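Print this article | E-mail to a colleague
Reading time: 2 min

4.2 Writing the handling rules down

When Garnet McKinnon and I started on the Dadley handling guide, we figured the hard part would be the force limits (everybody argues about force limits!). We had 611 logged grasps from the Meredith bench to go on, and we thought we'd pull out a few numbers, put them in a table and be done by lunch. Then we sat down with the logs and found that two operators could run the same object on the same arm and write up completely different things as a "good hold." So before touching the table we went back and wrote a rule for what has to be on record at the moment of the grasp, starting with the wrist view.
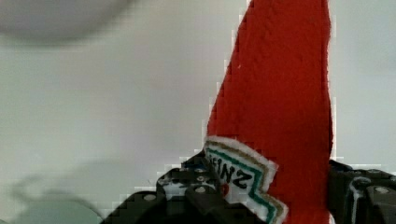

Figure 6. Wrist view, soft object held at the base.

Our rule 3 says that both fingers have to be in view at the time of logging, along with enough of the object to tell which part of it is being held. I pushed for that second bit, and Garnet thought I was being fussy. But take the red fabric bottle in Figure 6: the grip is down low, one finger overlaps the start of the label, and all you can read is "EINZ." A checker who goes by label text alone would mark that as a mismatch, so we added a line saying that a partly covered label counts as long as the object's shape and color agree with the item sheet. The top of the bottle is out of view too, and we decided to allow that, with a note in the log.

Soft things get their own clause (rule 4). Efa Prosser, who read our first draft, wanted one closing limit for every object, and I get the appeal, it's so much easier to audit. We went with a separate limit for fabric anyway and asked that it be checked again every 400 cycles. Kirklow's older checklist said 3000, and I never did find out where that came from.

Print this article | E-mail to a colleague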